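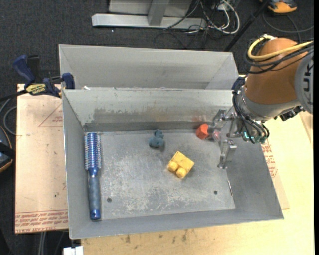 Jade Dhillon starts the arm a little after seven and then mostly leaves it alone. Her group at Landry has been collecting grasp attempts since November, and the work has settled into a routine of short checks and long waits.

Each attempt goes the same way. The arm lowers its gripper into a metal bin, closes on something, lifts, and records whether it came up holding anything. Camera frames, joint positions and finger force are saved together. The set stood at 2592 attempts when I visited, and nearly 80 percent of them were failures.

Dhillon doesn't mind the failures. An earlier set, gathered on a rig called Bruvon, came from people steering the arm by hand, and they almost never missed. The model trained on it was good at reaching and had no idea when it was about to drop something.

The objects come from a pool of 66, bought cheap and chosen for awkward shapes. Hairbrushes are in there, along with toy blocks and small figures. A brush can be grabbed by the handle or the bristles, and the two feel very different to the fingers. Items lying near a wall are the hardest — there is little room for a finger to get down beside them.

Every 13 attempts the software, Trondireo, asks for the contents to be changed. Dhillon tips things in without arranging them. She tried placing them by hand early on and found she kept leaving neat gaps.

The next step is a second site at Diller, with the same arm and a different floor in the bin. Dhillon wants to know how much of what the system has learned is tied to one scratched piece of metal. She expects the first week there to go badly.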